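31 December 2020, bench 2, Molia stack

Picking up the segmentation mess from yesterday. Planner kept refusing the "fruit into pan" task, no valid grasp on pan handle. Replayed log 1822 at 6 fps to watch the masks. Handle and lid knob are the same blue, overlap from the head view, so segmenter merges them into one blob. Grasp sampler then puts its candidates out at the lid end. Useless.

Tried:
- color threshold tweak, no effect (obviously, same blue)
- split blob on depth step, works if lid is flat on table and handle over it, falls apart on the glass. Depth thru the lid is garbage
- fit handle axis from pan rim outward, clip width at 60 px. Best so far

Third one is in the Custbridge branch, not merged. Carthorpe planner config untouched, dont change it till the rerun is done. Peach and melon masks fine. Strawberry sometimes comes back with its pale end missing, centroid shifts toward the red. Low priority.

Güler calibration file is the February one, still need to check that the extrinsics match the current head mount.

Layout for the rerun, log 2076. Lid under handle on purpose, keep it that way:

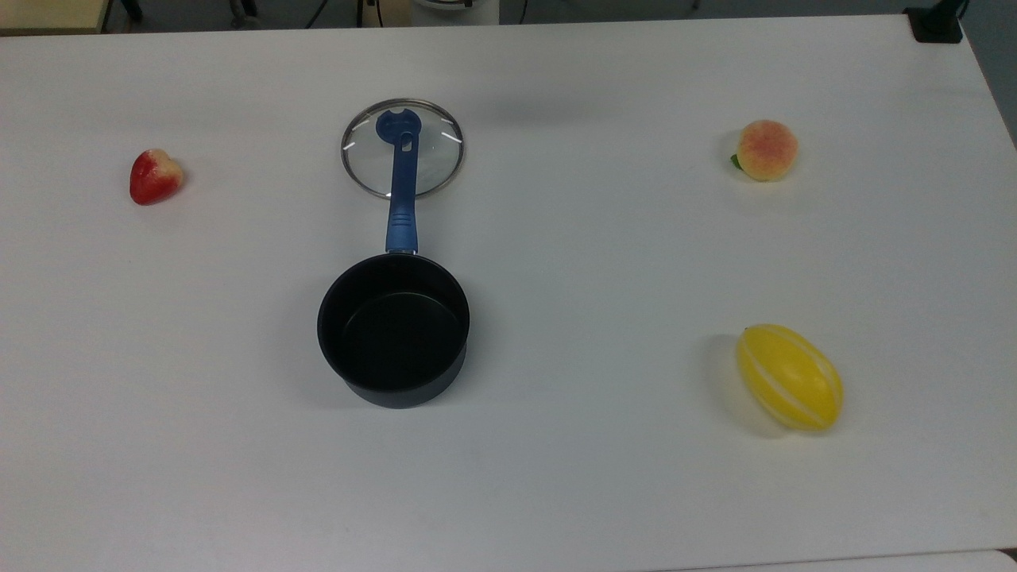

Rerun, to do
- same seed, axis fit on, then off
- save masks as well as grasps this time
- log the rejected grasps, planner throws them away silently
- if handle passes, try agian with lid moved clear of the pan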